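How to Look After a Gripper

A robot hand has an easier life than yours. It never has to eat soup. But it does touch laundry all day, and laundry is sneaky stuff.

The gripper at the Plurkdale workshop has two big round pads and two arms, held on with silver pivots. Nermina Leka checks it before work every Saturday. First she switches the power off. (You do this first too. Fingers are hard to replace.)

Next comes fluff. Fuzzy sweaters shed, and fluff loves a pivot the way cats love a keyboard. Nermina brushes it out with an old toothbrush, which then retires from teeth forever.

Then she opens and closes the arms 8 times by hand, slowly. If one sticks, she loosens its screw a tiny bit. If it wobbles, she tightens it. Screws are fussy like that.

Last, the little target mark on top gets a wipe, so it stays easy to see. Jam is the usual suspect.

After that the gripper goes back to work on a brown shirt.
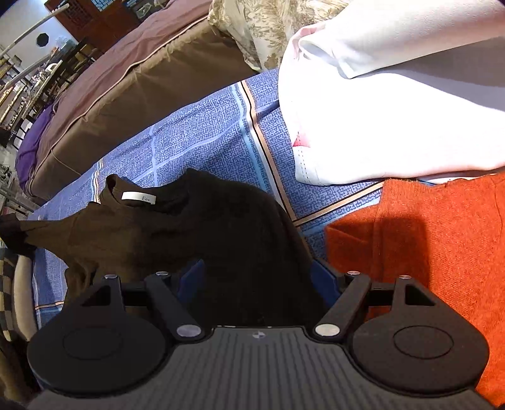
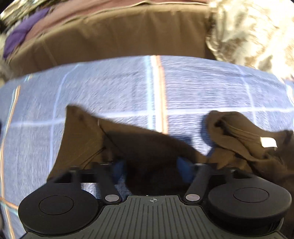 Second picture: brown cloth pinched in the middle, between two small blue pads.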